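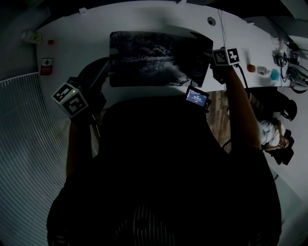
图1 坐姿作业，双臂前伸于白色桌面上方

第4讲 坐姿作业与工作台设计

课程：人因工程基础（课程编号2201）
讲义更新：2025-04-05

一、本讲内容

本讲讨论坐姿作业时人体与工作台之间的尺寸关系，包括台面高度、伸及范围、容膝空间和照明。站姿作业与坐立交替作业放在下一讲。课前请复习第3讲的人体测量部分，特别是百分位数的用法。

二、台面高度

台面高度通常以坐姿肘高为基准，而坐姿肘高从座面量起，所以座椅高度要先定下来。调节的顺序是：先调座椅，使双脚平放、大腿大致水平；再调台面；台面不可调时，升高座椅并加脚踏。

作业性质不同，台面高度也不同。精细作业需要近距离注视，台面宜高于肘部，前臂要有支撑。书写和轻装配，台面与肘部平齐或略低。需要向下用力的作业，台面应低于肘部。手里拿着工具或较高的工件时，应以手的实际操作高度计算，不能只看台面本身。设计作业中这一条扣分最多。

三、伸及范围

水平面上的伸及范围分为两个区。正常区是上臂自然下垂、前臂以肘为轴转动时手能到达的区域；最大区是手臂伸直、以肩为轴转动时能到达的区域。频繁取放的物品放在正常区，偶尔使用的放在最大区，需要弯腰或扭转躯干才能拿到的位置不安排常规操作。

确定最大区时用小百分位的臂长，让手臂较短的人也够得着。确定容膝空间时用大百分位的大腿厚度和臀膝距。同一张工作台上，两类尺寸取的百分位方向相反，计算时要分别注明。

手臂长时间前伸而没有支撑时，肩部肌肉处于静态负荷，血流受限，疲劳出现得比动态用力早。手持物越重、离躯干越远，肩关节力矩越大。常用的改进办法有三类：缩短前伸距离，加前臂托，安排短而频繁的休息。

四、案例：Fultstead装配线

Roman Walczak在Fultstead的一条小件装配线上记录了14个工位。原来的料盒沿台面后缘排成一条直线，两端的料盒落在最大区以外，工人每次取件都要侧身。改进后，料盒按弧形排列，常用件移到肘部前方，座椅和台面未更换。讨论课上请说明：为什么弧形排列比直线排列更合适？如果工人中左利手较多，布置应作哪些修改？

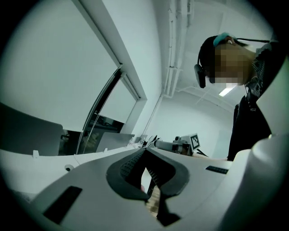

五、照明与环境

工作台的照度要与作业精细程度相配。粗装配用一般照明即可，精细装配应加局部照明。局部灯具放在非惯用手一侧的前上方，可以减少手影。台面宜用浅色哑光材料，光泽面容易产生反射眩光。台面与周围的亮度差也不宜过大，视线频繁移动时，眼睛需要反复适应。

顶棚和墙面的反射率影响室内光的分布。浅色顶棚能使光线较均匀，也能减轻灯具与背景的亮度对比。测量照度时，照度计水平放在作业面上，读数时人要退开，以免遮光。

本节习题中，Podari车间的精细检验台由Wellington Peixoto测得照度3000勒克斯，检验员仍反映看不清划痕。请从入射角度和反射眩光两方面分析，不必考虑视力因素。

六、作业

1. 测量自己常用书桌的台面高度、座面高度和坐姿肘高，画出侧视简图，标明尺寸。
2. 在同一张书桌上画出正常区和最大区，列出落在最大区以外的常用物品，提出重新布置的方案。
3. 完成第五节的照明分析题，写成一页以内的短文。

作业交纸质版，写明学号。测量数据以毫米为单位，肘高测三次取平均值。

参考阅读：教材第7章；课程网站上的人体尺寸表。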